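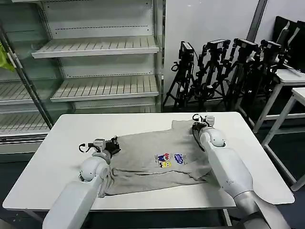 HISTORY AND HERITAGE

Siege ditch found at Fevton rewrites the town's account of its own surrender

9/19/20

A stretch of ditch and bank uncovered on the north side of Fevton shows that the town was ringed by a full siege line in the last winter of the civil war, according to a report released by the Pesow Archaeological Unit.

Until now most local histories have followed the parish chronicle, which says the garrison opened the gates after a short parley and that the besieging force never dug in. The chronicle gives the matter a single paragraph and puts the surrender in November, before the first snow.

The ditch tells a different story. It was found when ground was opened for a new water main along Lui Lane, and was traced for 60 metres before it ran under the gardens of the houses beyond. It is two metres deep at its best preserved point, with a bank on the side facing the town. The bank was faced with turf and had been repaired at least once after a collapse.

The unit says a work of that size would have taken a company of men several weeks in hard ground. Repairs to the bank suggest the line was held for some time after it was dug. Silt in the bottom of the ditch had built up in layers, and the report takes this as a sign that it stood open through a wet season at the least.

Finds from the lower fill include lead musket balls, part of a clay pipe, a broken spur and a large amount of animal bone, mostly sheep. There were 13 musket balls in all. Several had been flattened by impact, and the report says these were probably fired from the town wall, which stood within range at that time.

The second strand of the report is documentary. A quartermaster's account book kept at the Rundudari record office lists bread, cheese and fodder sent "to the works before Fevton" over a run of weeks from November into the new year. The book has been known for a long time, but the entries were thought to refer to work on the bridge. The report argues that the bridge was already down by then, and that nobody would have been sent to mend it while the garrison still had guns on the south bank.

If that reading is right, the surrender took place in late January or early February, after a blockade and not a parley. It would also explain two things that have puzzled local historians. One is the number of burials entered in the parish register that winter, which is well above the figure for the years on either side. The other is a petition from the townspeople asking to be let off the county levy on the grounds that they had "neither corn nor cattle left".

The petition was refused. Parliament's officers in the county said that other towns had suffered as much, and Fevton paid its share in three parts over the following year.

The report is careful on some points. It does not claim to know the size of the besieging force, and it treats the account book as a guide to what was ordered, since there is no proof that all of it arrived. It also leaves open the question of who wrote the chronicle entry. The handwriting is that of a clerk who came to the parish over 20 years after the siege, and he may have been copying an older note or setting down what he was told.

One possibility raised in the report is that the shorter version suited the town. By the time the entry was written the king was back on the throne, and several of the families who had negotiated with the besiegers still held land in the district. A quick surrender on fair terms was easier to live with - and easier to explain - than a long winter that ended in the same place.

Traces of a second earthwork have been noted to the east, where a low rise in the pasture had been marked on older maps as a rabbit warren. The unit thinks this may be a gun platform, but it has not been dug. A survey of the field is planned if the landowner agrees.

The section of ditch on Lui Lane has been recorded and filled in again so that work on the main can go on. The pipe has been moved slightly to the west to avoid the best preserved part of the bank. The finds are being cleaned and will be held at Rundudari with the account book.

The full report can be read at the record office during normal opening hours. Copies will be placed in the Fevton library once printing is finished.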